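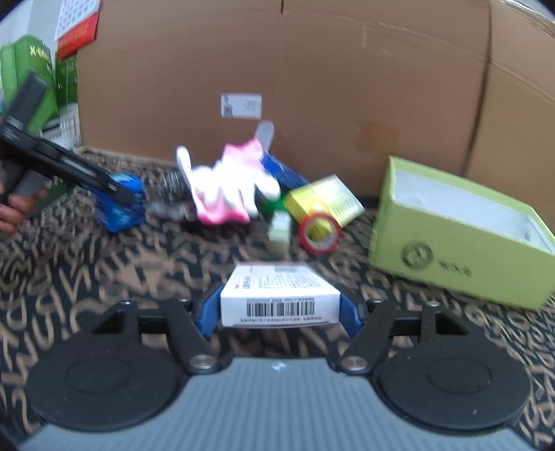
Senta-te, cala-te e espera cinco minutos antes de carregar no botão, disseram-me ao balcão da farmácia Vogler, e eu ri-me, porque achei que medir a tensão era enfiar a braçadeira, carregar e ler os números. Tinha 44 anos de vida sem aparelho nenhum em casa e uma certa vaidade nisso. Desde então já passei a braçadeira pelo braço vezes que cheguem para ter opiniões (muitas, e vão levar com elas).

A história começa em março, numa consulta de rotina em Murkau. Cheguei atrasado, subi as escadas a correr, tinha bebido dois cafés e estava aflito para ir à casa de banho. O valor mínimo deu 105. A médica franziu a testa, repetiu, deu um pouco menos, e mandou-me para casa com uma tarefa: uma semana inteira de medições, às 8 da manhã e às 8 da noite, duas de cada vez, com um minuto de intervalo. Tudo escrito num papel. Nada de comprimidos por enquanto, primeiro os números.

Saí de lá convencido de que ia morrer antes do jantar. Não sentia absolutamente nada, claro, e é essa a parte traiçoeira da hipertensão: a maioria das pessoas que a tem não sente coisa nenhuma. Eu passei o resto da tarde a sentir tudo. Uma pontada aqui, um zumbido ali, o coração nos ouvidos!

O primeiro dia de medições foi um desastre. Medi no sofá, com o braço caído ao longo do corpo e a televisão aos gritos no telejornal. Depois medi por cima da camisola. Depois medi três vezes seguidas porque não gostei do resultado, e cada vez dava pior, e eu cada vez mais irritado com a máquina. Acabei por ligar para a farmácia, onde me explicaram outra vez, com uma paciência de santo, o que me tinham explicado de manhã.

As regras são estas, e agora sei-as de cor. Costas apoiadas na cadeira, pés no chão, pernas descruzadas. Braço nu e pousado na mesa, com a braçadeira à altura do coração. Bexiga vazia. Nem café, nem cigarro, nem exercício na meia hora anterior. E silêncio durante a medição, que falar também faz subir os valores. Para mim foi o mais difícil, sou daqueles que comentam tudo, até o ruído da bomba a encher.

Outra coisa que eu desconhecia por completo: o tamanho da braçadeira conta, e muito. Se for apertada demais para o braço, o valor sai mais alto do que devia. A minha vinha no tamanho normal e servia, mas o meu irmão, que tem uns braços de estivador, andou um ano a assustar-se com a dele até a trocar por uma maior. Mede-se o perímetro do braço com uma fita de costura, a meio caminho entre o ombro e o cotovelo, e compara-se com o que diz a embalagem.

Ao terceiro dia a coisa acalmou. Arranjei um canto na cozinha, uma cadeira decente, e os cinco minutos de espera passaram a ser a melhor parte do dia – sem telemóvel, sem conversa, a olhar para o limoeiro do vizinho. Os números foram descendo. Continuavam acima do desejável, atenção, mas longe daquele susto do consultório. A médica falou-me da hipertensão da bata branca, que é quando a tensão sobe só por estarmos diante de um profissional de saúde, e disse que no meu caso havia um bocadinho disso e um bocadinho de hipertensão a sério. Fiquei ofendido com a segunda metade.

Seguiu-se a conversa do sal. Eu quase não ponho sal na comida, juro, mas como pão, queijo, chouriço e azeitonas, e quando comecei a ler rótulos percebi onde ele andava escondido. Cortei no chouriço (chorei um pouco). Comecei também a andar a pé até Mustside, pelo caminho do rio, e inscrevi-me no Odance, umas aulas de dança para adultos sem jeito, grupo no qual me integrei perfeitamente. No fim da aula fico vermelho como um tomate e nem penso em medir nada antes de passar uma boa hora.

Escrevo isto a 1/12/23, já com mais de 1000 medições na memória do aparelho e no caderno, o que a médica acha um exagero. Tem razão: agora só quer uma semana de registos antes de cada consulta, e o resto do tempo a máquina fica na gaveta. Tomo um comprimido pequenino de manhã, que também não queria e ao qual me habituei em dois dias. A próxima consulta é depois das festas, e já prometi lá em casa que este ano as rabanadas ficam, mas o presunto vai para a ponta da mesa mais distante de mim.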